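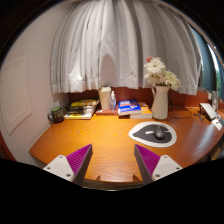
Liesl Ortner
Instructor, Working at Home in Small Rooms (evening course)

Jul 16, 2026 | by Liesl Ortner
Home Courses Handouts Contact
77 shares 2 comments

Handout 2: The Back of the Desk and the Front of the Desk

Last week we did chairs, and I apologize again for how long we did chairs. This week is the desktop itself. Please read the handout before class so that we can argue about it properly.

Our working case is a wooden desk in an alcove, with a wall close on the left and a white curtain coming down behind it. Many of you have a version of this. The alcove looked like a gift when you signed the lease, and then you found out which elbow it belonged to.

1. Two zones

Divide the desktop into a back strip and a working area. The back strip runs along the rear panel, and it's where things go to live. The working area is everything in front of that, and things there should be visiting.

On the case desk the back strip has a mug in the left corner, a short stack of books, a lidded cup and a small spray bottle, then more books and a white pitcher with dried flowers in it. I have no quarrel with any of this. Books lying flat are fine if they are books you're done with for the day. If you need the bottom one, you'll learn how much you need it.

The mug and the lidded cup both belong to the category of "drink," and in Handout 1 I asked you to limit yourselves to one of those. Gil-soo Ha has objected in writing. We'll hear him out at the start of class, for two minutes.

Exercise: stand at your own desk and touch each thing in the back strip. Say aloud when you last used it. If you live with other people, close the door first.
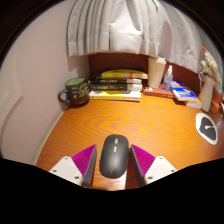 2. The mouse

A mouse can sit straight on the wood. On a glossy finish I'd still put a pad under it, partly for tracking and partly for the varnish, which you will otherwise polish in one small patch until it's the nicest part of the room.

Where the pad goes:
- within reach of a bent arm, so the elbow stays near your ribs
- clear of the back strip, including anything that dangles over it
- flat, the whole pad, with no corner climbing a book

Desks with a rounded front edge need extra care. The pad wants to drift forward until part of it hangs in the air, and you'll follow it with your wrist without noticing. Push it back whenever you sit down.

A pad with a pale border shows its age early. Wipe it. Kieran Nic Giolla brought hers in last October and we were all very kind about it. 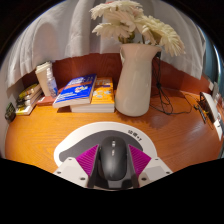
The other question I get is about vases. Keep the vase if you like it. Dried flowers need no water, and that alone puts them ahead of fresh ones anywhere near electronics. They do shed, so move the vase when you dust, and give your mouse hand room to swing outward without taking the arrangement with it.

For next week

Clear your working area completely and leave the back strip alone. Work that way for one evening. Write down what you went to fetch, in order, and bring the list. Yurii Derkach will collect them at the door and has promised not to read them.

Handout 3 is cables. Eat beforehand.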